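Pirkotia packing bays refitted with stone-pattern surfaces

2022-08-14

Vatano has completed the first stage of a refit of the case packing bays at its Pirkotia depot. Nine of the 26 bays have been handed back to the packing teams and the remaining 17 will follow in two further stages. The work covers the surfaces, the side and back walls, the edging and the fixed lighting. The floor and the goods lift are outside the contract.

The bays are used to pack and check hard cases before they go out on hire. Until now each bay had a plain white surface, fitted when the depot opened and patched several times. According to the depot, the old surfaces showed every mark from case feet and catches, and the glare from them made it difficult to spot small parts left behind when a case was closed.

The new surface is grey with a mottled stone pattern. Vatano tried two plain greys and a speckled finish before settling on it. The speckled sample was dropped in July when packers reported that washers and short screws were hard to find against it. The chosen pattern has larger patches and wider spacing between veins, so small items stand out better while scuffs do not.

Surface height has been set at 772 mm throughout. The old bays varied, and staff moving from one to another had to adjust stools and foot rests each time. A clear strip of 400 mm is to be kept along the open side of each bay for case trolleys, marked on the floor with tape until permanent lines are painted.

"We asked for a surface that could be wiped down quickly and that would not tire people's eyes over a shift," said Adesuwa Bassey, who manages the depot. "The pattern was a secondary matter at first. It became the main one after the July trial."

Walls and edges

The side walls are a light lavender-grey and the back wall is white. A single colour was priced for all three, but the white back wall was kept because it reflects light on to the inside of an open lid. Light scuffing on the side walls is expected. It will be cleaned monthly, with repainting only where the coating has worn through.

Metal posts are fitted in the rear corners. An aluminium rail follows the left edge of the surface and a narrow metal strip finishes the right. The two edges differ by design: the rail can take clip-on fittings, and the strip is kept low so that a case can be slid on or off from the trolley side.

Okeke supplied the surfaces and Gomoseck the posts, rails and edging strips. Both were chosen after a small tender. Fitting was done by Vatano's own site team under Lợi Cù, with one bay closed at a time.

"The surfaces went in without trouble. Most of the time was spent on the corners," said Cù. "The old walls were not square, and the posts are straight, so the gap had to be packed out before anything could be fixed. We now measure the back corners first and cut the surface last."

Darker patches, faint whitish veins and a few thin rusty-tan streaks run through the grey. An open case stands at the rear right, leaving the front of the surface for work. 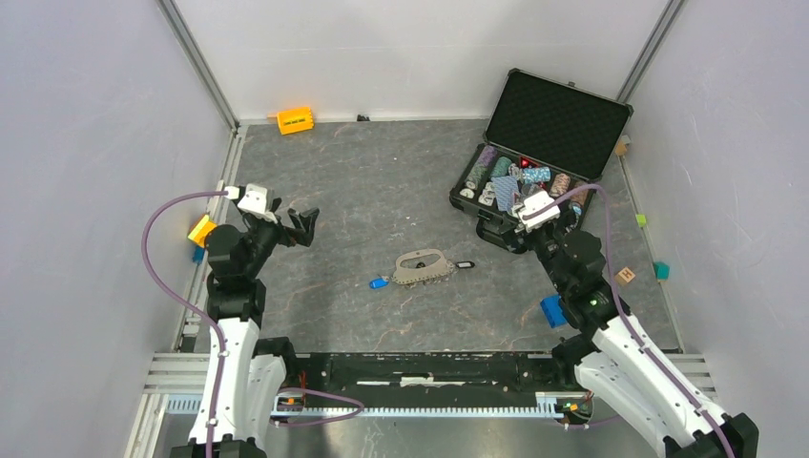

Changes to packing practice

Case position is now fixed in the written procedure. The case goes to the rear right with the lid open, and contents are brought in from the left. Packers had previously been free to choose, which led to cases being turned round halfway through a job and, on occasion, to trays going in the wrong way up.

The procedure also sets out the following:

Nothing is to be stored on top of the side walls.
The surface is wiped before a case is put down and again after it is removed.
Cases with damaged feet go to the repair shelf and are not opened in a bay.
Abrasive pads are not to be used on the surface or the edging.
Clip-on fittings are to be taken off the rail at the end of each shift.

Copies have been posted at both ends of the packing hall. Staff on the late shift will be taken through the changes separately.

Remaining work

The second stage begins once the depot has cleared its late summer returns. It takes in the bays along the north side, where the old surfaces are in the worst condition and two of the back walls need replacing outright. The third stage covers the large-case bays. These need a deeper surface, and Okeke has yet to confirm whether the same pattern can be supplied in that size without a join. If a join is needed, it will run front to back and be placed clear of the usual case position.

Old surfaces in fair condition are being cut down for shelving in the spares room. The rest are going for disposal with the site's general building waste.

Bassey said the depot would review the finished bays after three months of normal use, looking at edge wear, cleaning time and the number of loose parts reported missing. Any change to the rail or strip would be made before the third stage is ordered.

Packing bookings are not affected. Customers collecting in person should continue to use the side entrance.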